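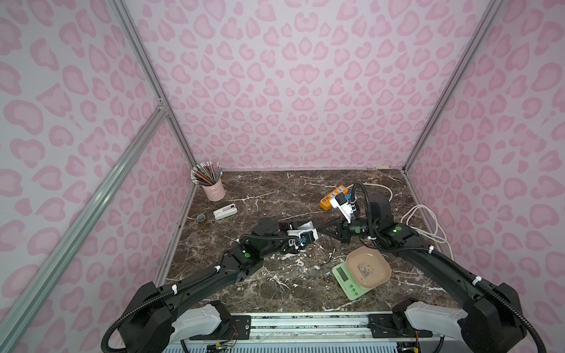
Handling and Automation, Unit 4
Notes to go with the open day at Batside
February 2022

A few pages to back up what I said on the coach, for those of you who were at the back and heard none of it. Please read them before the seminar, and bring your own notes from the visit too, however scrappy.

What we went to see

Batside is the teaching workshop out at Osness, and the open day is the one time in the year they let a whole group in at once. The big hall got most of the attention (it always does, people love a conveyor), but the bit I want you to write about is the two-arm bench in the side room. I first saw it in November and came home quite giddy about it!

The job on the bench is tidying a desk. You've got the sort of stuff any of us has lying about: a pot full of pencils, a roll of tape, an orange power strip, a green kitchen scale with a panda tray sitting on it. A person steers the two arms by hand from a second pair, the movements and the camera views are recorded, and later on the arms try the same job by themselves. Each go is called an episode. The project, Ludano, wants 2000 of them for this one job and had 666 when I asked, so there's a fair way to go.

Things to notice

The cameras ride on the arms. Each one sits on a white bracket close to the gripper, so its view moves whenever the arm does. Think about what that does for you when you're closing in on something small, and what you lose when you want to know where everything else on the table has got to.

The grippers have slim, tapering fingers. Lovely for a single pencil. Now think about the tray, which is shiny and has rounded corners, and ask yourself where you would take hold of it. I had three different answers from three of you on the way home and I liked all of them.

Then there's cable. The power strip has a white cord that bends away behind the right-hand arm, and there's a coil of white cable beyond it, lying in loose loops. Rigid things stay the shape you left them. Cable doesn't, and if you tug one end you've changed the problem somewhere else. We'll spend most of next term on this, so start grumbling now.

Last one: the arms can reach each other. With the grippers nearly touching over the middle of the table you have to decide who gives way, and the person steering does that without thinking. Have a go at writing down the rule they're using. It's harder than it sounds.

For the seminar

Read the Skála handout, page 161 onwards, skipping the maths if you must. Then pick one object from the bench and write up to 300 words on how you would pick it up with two arms, and whether you need the second arm at all. Drawings are welcome, and so is handwriting, as long as I can read it.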